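The Willard Table
Light wood dining and kitchen table, made to order by Bekelar

We have been making the Willard longer than anything else in the catalog, and it is still the table most people walk over to first when they come into the showroom. It's a plain table, really (four legs, one top, no drawer), and we think that's why folks get along with it so well. You can roll out pie dough on it in the morning, pay the bills on it in the afternoon, and put a cloth over it at night if company is coming, though we hope you'll leave the cloth off now and then!

The design came from Urszula Marciniak, who drew it for her own kitchen and had no plans to sell it. Her neighbor wanted one, and then the neighbor's sister, and by that November she had a waiting list taped to the refrigerator. The legs have been made a touch thicker since those days and the corners are softer, but otherwise you're getting Urszula's table.

Sizes and prices
The Willard comes in three lengths: small, regular and long. The small seats two with elbows and four without. The regular is the one most families take home, and the long one needs two people to carry it and a doorway you have measured first. Please do measure. Our price list of 15/09/2026 is the current one, and we're glad to mail you a paper copy if you'd like to have it on the counter while you think things over.
A deposit of $200 holds your place in line. Delivery inside 40 miles is included, and beyond that we'll give you a quote by phone.

What comes with it
The top, the legs, the bolts, a wrench that fits them, felt pads for the feet, a small tin of Jatoi wax and a soft cloth. Setting it up takes one patient person, or two people who like each other. Lay the top face down on a blanket, put all the bolts in by hand, and only then go around with the wrench.

Chairs and benches
Plenty of customers pair the Willard with our Drundance bench on one side and whatever chairs they already own on the other. The bench slides all the way under the regular and long tables. With the small it sticks out a little at each end, so we would steer you toward chairs there.

About the grain
Every top is its own piece of wood, and we get more questions about grain than about anything else on this page. Some run straight as a ruler and some wander. We don't sort them or charge extra for the lively ones, but if you have a strong feeling either way, write it in the order notes and Bronisława Wysocka in the workshop will do her best to match you up. She's fond of the wavy ones herself, especially a top where fine lines come together in a shallow V near the middle, with slightly darker tan streaks running between the cream. It's a quiet sort of pattern, and it looks very nice by daylight with a plain white cup and saucer set down on it.
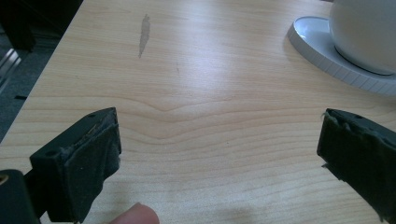 Looking after your table
Wipe up spills when you see them, and use a damp cloth for everyday cleaning. Wax the top when it begins to look thirsty, going with the grain, and buff it after twenty minutes or so. Small scratches can be waxed over. For a deep one, call us before you get out the sandpaper, please.

Returns
You have 55 days to change your mind. Keep the blanket wrap if you have somewhere to put it, and call the shop to set up a pickup time.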